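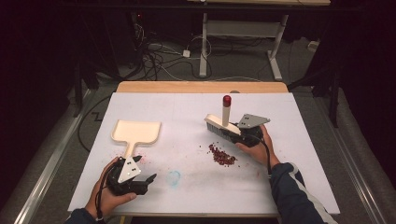

17/08/2025

Ok so. Quick one before I have to go get my mother from the dentist. It will not be quick, you know me.

Been thinking about cleaning out a dead person's apartment. Cheery! My great aunt Antonina died in April and I was the one with the car and the flexible job, so I got the keys. Two rooms in Tanddale, third floor, no elevator. She lived there 47 years. I figured two weekends. My cousin Vitalii figured one. We are still paying rent on it.

People keep asking me for tips, I guess from the posts in spring, so I'm dumping them all in one place. No order.

First. Start with the paper. I started with the kitchen, wrong, wasted a whole weekend wrapping glasses in newspaper and feeling very productive, and meanwhile there was a letter from the building company in a drawer with a deadline on it. Missed it. Had to call a woman in an office in Ruppert four times and grovel. She was nice about it by the third call. So paper first, every drawer, every purse, and the inside of books too. Antonina kept things in books. Electric bills in the poetry, a bank letter in a cookbook. We found $809 in an atlas, in an envelope with "boots" written on the front. She never bought the boots. I had to sit on the floor for a while after that one.

Second thing, get the big trash bags, the contractor ones. The regular kitchen kind split on the stairs and then you're on somebody's landing picking up old medicine boxes while a man with a dog waits to get by. Ask me how I know.

Medicine goes back to the pharmacy by the way. Ours took all of it, no questions, took five minutes.

Clothes. I don't have good advice on clothes. I did the coats first because coats felt less personal and then there was a tissue in a pocket and a bus ticket and half a roll of mints and that was it for me that day, went home. What worked in the end was having Oksana do it. Oksana Didenko, my friend since school, never met Antonina but twice. She did the whole closet in an afternoon with the radio on. Put aside anything she thought I'd want, one box, and she was right on nearly all of it. Get somebody who loves you and did not love them. If you take one thing from this post.

(I kept the green cardigan. It doesnt fit. It's on the back of my chair right now.)

The photos. Oh boy. There were something like 2,000 of them, in cookie tins and shoe boxes and two of those albums with the sticky pages that have gone yellow and won't let go. Vitalii wanted to scan every one. Vitalii has a lot of plans. I said fine, take them home, scan them, and he did take them home and they are in his hallway. I took out maybe a shoe box worth that had people in them we could name. The rest are lakes. Why do people take so many pictures of lakes. There's also a wedding, whole roll of it, really beautiful, and not a single person in the family knows whose it is. My mother says it's somebody from the factory. If you know a couple married in Dernham in what looks like the early seventies, bride with very short hair, huge grin, please write me.

Write on the backs of your photos!! Pencil. Do it tonight.

Furniture. Nobody wants it. I know you think it's good furniture and it is, it was, they built that sideboard to survive a war. Still. I listed it for six weeks, dropped the price twice, then listed it free, and then a guy came, looked at the stairs, and left. He did take a lamp. In the end we paid a company called Ekimo to haul the sideboard, the bed frame and the wardrobe, and I'm not telling you what that cost but I could have bought those boots several times. They were fast though. Two men, straps, very polite, took their shoes off at the door which was funny considering they were carrying the whole room out. Book them earlier than you think, they were backed up for weeks and every week is rent.

Oh and measure. The sofa came IN somehow so it must come out, that was my thinking. The bannister was replaced at some point. Legs had to come off.

Family stuff. I'll be careful here because they read this. (Hi.) We made one rule and it mostly held: nobody takes a thing out the door the first day. You walk around, you look, you say out loud what matters to you, then you go eat. I'd been dreading a fight over the ring and in the end everybody wanted the soup pot. Three grown adults and a soup pot with a dent in it. My mother has it. She won't lend it out either, I asked.

What I wanted was the recipe notebook and there wasn't one. I looked everywhere, I went through that kitchen like a burglar. She just knew it all. I've got the dumplings close, I think, the dough anyway. The filling's missing something. Sour cream? More pepper? My mother says it was just more onion than you'd believe. Trying again this weekend, if it works I'll post it.

Neighbors. Tell them early. I didn't, I was in and out for days with bags and finally the lady across the hall, Heiðrún Kvaran, came out and asked if Antonina was moving. So I had to tell her on the landing with a bag in each hand. Terrible. She'd been away since before the funeral and nobody had her number. They'd had coffee together every week for years. I made us some, in the last two cups that weren't packed, and she stayed an hour and told me things about my aunt I had never heard. That she won a dancing prize. That she once walked home from Ruppert, in snow, out of spite, because the bus driver was rude to her. I believe that completely.

Heiðrún took the plants. All of them except the one that bit me (cactus). I go over and see them sometimes, they look better than they ever did with us watering.

Few small ones and then I really do have to go.

Cancel the phone last. You'll need it for codes, everything wants to text a code to a dead woman's phone.

Keep one chair until the very end. And toilet paper, and a mug, and soap. We cleared the bathroom too early like amatures and then had another three weekends of work there.

Take a picture of each room before you touch it. I only got the kitchen. I'd give a lot for the bedroom the way it was, with the newspapers stacked up by the bed and the glasses on top.

Get extra copies of the death certificate. However many you're planning on, more. Every office wants an original and half of them don't send it back.

Eat before you go over there. I got into a bad fight with Vitalii over a box of extension cords and neither of us had had lunch.

Last bit is the keys, we hand them back at the end of the month. There's the bathroom cabinet still to empty (see above), the curtain rods, and a patch of wall behind where the wardrobe stood that is a completely differnt color from the rest of the room, sort of a pink. So the whole bedroom was pink once. I texted my mother a photo and she wrote back "yes of course, you don't remember?" and I don't, I was never in there when it was pink, I wasn't born.

Ok dentist. She's called twice. Comments are open, tell me about the onions if you know.

Tamara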